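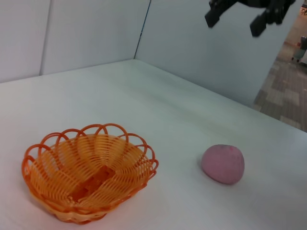

The cell at Skisley, with the orange basket and the pink ball on the table.

Skisley open house, January

I went to the Skisley open house mainly to see how they look after the small two-arm cell in the back building. The bigger lines were on the tour too, but I have seen plenty of those. I skipped the Etari conveyor demo and was at the cell by 10 in the morning, before the first group came through.

Trudy Kingi runs the cell day to day. She calls it Gumede, which is the name on the work orders, and its number in the maintenance system is 1351. The job it does is simple. An arm picks up a soft pink piece and puts it in a basket, over and over, so the shop can check grip settings before they go out to other cells.

Most of my questions were about the table. It is plain white with pale panels behind it. Trudy wipes it down at the start of each shift with a damp cloth and no cleaner. They used a spray at one time and it left a film that the soft pieces stuck to. Smudges that won't come off with water stay where they are until the monthly service.

The grippers get more attention. At the start of a shift she opens and closes each one 6 times with nothing in it and listens. A dry pivot makes a tick. Then she checks the screws on the finger links by hand and looks at the fingertip pads for wear. Pads are changed as a pair, even if only one looks bad. She keeps spares in a drawer labeled Feto, after the supplier, and the old pads go in a jar until the next order is placed.

Setting the grip height took up most of the talk. The arm comes down until the fingertips touch the table, then backs off a little, and that number gets saved. If it is set too low the fingers drag and the pads wear on one corner. Too high and they pinch the top of the piece and lose it on the way up. She redoes it after every pad change and writes the new number on a card by the controller.
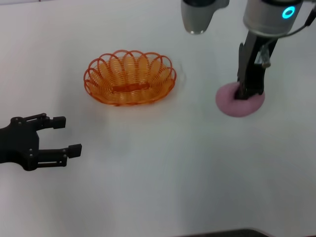 Fingers down on the pink piece, with the second gripper open at left.

The soft pieces are a nuisance, she said, and that is why they use them. A hard block hides a bad setting. Foam shows it right away by how far it bulges.

I asked about cables. On this cell they are checked once a week, with the arm moved by hand through its full reach while someone watches for rubbing. She has replaced 4 since the cell was put in, all at the same bend, and has since moved the clip.

The group behind us arrived and Trudy had to start her talk over. Coffee was in the front office. Parking is on the north side, and the sign for it is easy to miss coming from the highway.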